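Maintenance Notes on the Pouring Cell at Brullstead

The Sodeo cell at our Brullstead site has now completed 297 pours under the present configuration, and several readers at Monville have asked for a written account of how it is kept in working order. I am responsible for the cell during the day shift. The following reflects the practice in force since July and replaces the shorter post I published here in the spring.

Daily checks

The cell is inspected before power is applied. The base bolts are tested by hand, and the emergency stop is pressed and released twice. The arm is then brought to its home position at reduced speed and held there while the joints are listened to, one at a time. A joint that hums at rest is entered in the log, even when it passes its position test.

The gripper is closed on the handle of an empty pot before any liquid is brought to the table. Wear on the ribbed finger has been the most frequent cause of a pot turning in the grip, and a finger that looks sound under the lamp may still have lost its edge. We keep 2 spare fingers in the drawer and order again when one has been used.

Cable routing

Cables remain the weakest part of the installation. The original clips held them too closely at the wrist, and the gripper lead failed at its plug after the last move from Bloxham. The lead is now left with a generous loop so that the wrist can turn through the whole pour without pulling on the connector. Along the arm link, the bundle is held under clear plastic film. The film is inexpensive and can be cut away in a minute, but it must be replaced whenever it begins to lift. It should never be carried across a joint.

The loop has one disadvantage. It can reach the tabletop when the arm is low, and the position of the cups has to be chosen with that in mind. We currently move the farther cup first and run the path dry before filling the pot.

Setting the pour

The tilt is taught in small steps, beginning with 200 milliliters of water in the pot. The spout is brought over the rim of the cup before the wrist begins to turn, and the return is programmed more slowly than the approach. Any change to the gripper, including a new finger, requires the tilt to be taught again. I would ask colleagues not to copy the values from the Monville cell, where the pot is of a different shape.
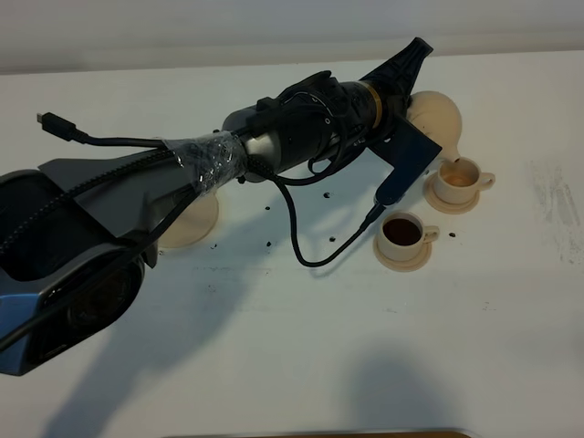 The tea set used in the cell, with each cup on its saucer:
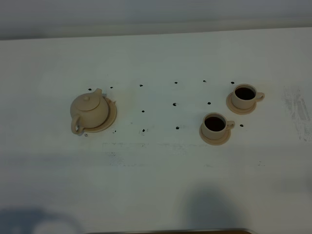
Cleaning and shutdown

The table is wiped with a damp cloth at the end of the shift, with the arm parked and the power isolated. Liquid must not be sprayed near the base housing. Cups and saucers are washed by hand and returned to the shelf beside the controller.

The full inspection is carried out every 31 days and includes the wrist screws, the brackets on the motor body and the condition of every plug. The next one will also cover the replacement of the base cable, for which the part has been ordered.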